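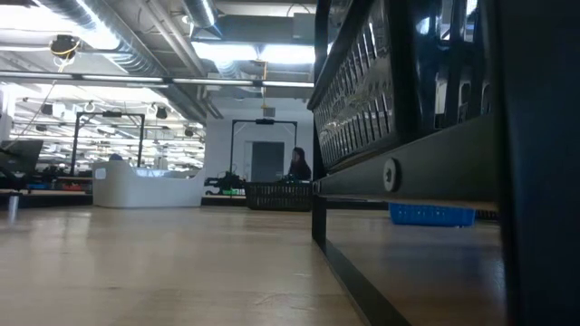 Nanel Hardwax Oil, Clear Satin

Finish for indoor wood: tables, desks, counters, shelves and stair treads

Item no. 750-S
Sizes: 750 ml can, 2 liter can
Availability: in stock at our Rumau warehouse, ships in 2 business days

Product details

Nanel Hardwax Oil is a clear finish made from plant oils and carnauba wax. It soaks into the surface and cures in the wood, leaving a thin wax layer on top. Pale woods such as birch, ash and maple stay close to their natural color, with a slight warming in the first months. Oak and walnut will darken more. Test on an offcut or on the underside of the piece first.

The satin version has a low to medium sheen. If you buff it with a white pad after the second coat it comes up a little brighter. For a flat look, order Nanel Matte (item no. 750-M), which goes on the same way.

Coverage

One 750 ml can covers up to 200 square feet in a single coat. Softwoods and freshly planed boards take more. Old surfaces that have been oiled before take less.

How to apply

Sand to 150 grit, or 180 for table tops. Going finer than that closes the grain and the oil will not soak in evenly. Vacuum the dust and wipe with a dry cloth.

Stir the can well. Do not shake it. Spread a thin coat with a short-nap roller, a brush or a lint-free cloth, working along the grain. Wait 15 minutes, then wipe off everything that is still sitting on the surface. Most complaints we get about sticky tops come from skipping this step.

Let it dry overnight with a window open. Apply the second coat the same way. Table tops in daily use and stair treads should get 3 coats.

The surface can be used lightly after one day. Keep water, rugs and potted plants off it for a week.

Care and repair

Clean with a damp cloth and Nanel Wood Soap. Avoid ammonia cleaners and scouring powder. Dull spots can be re-oiled on their own: sand lightly with 220 grit, wipe, apply a small amount of oil and buff out the edges.

Safety

Rags soaked with oil can catch fire by themselves. Lay them flat outdoors to dry or put them in a metal container filled with water before disposal. Keep the can closed and away from children.

Often bought with this item

Nanel Wood Soap, 1 liter
Illow short-nap roller, 4 inch, with tray
Baxter white buffing pads

Customer reviews

Wenche Fagerlund
Used on a birch desk. Easy to put on, smell was gone by the next evening. The lid on my can was dented and took a screwdriver to get off.

Riku Tamura
Good product but I would buy the bigger can next time. Our kitchen counter is old pine and it drank the first coat.

Sixten Løken
Is this the same as the old Nanel Floor Oil?

Reply from the store: No. Floor Oil was discontinued in September. Hardwax Oil can go over it after a light sanding.

Questions about color matching or larger orders go to Gøran Ljungberg at the trade counter. Sample sachets are free with any order of sandpaper.

Page updated Nov 9, 2025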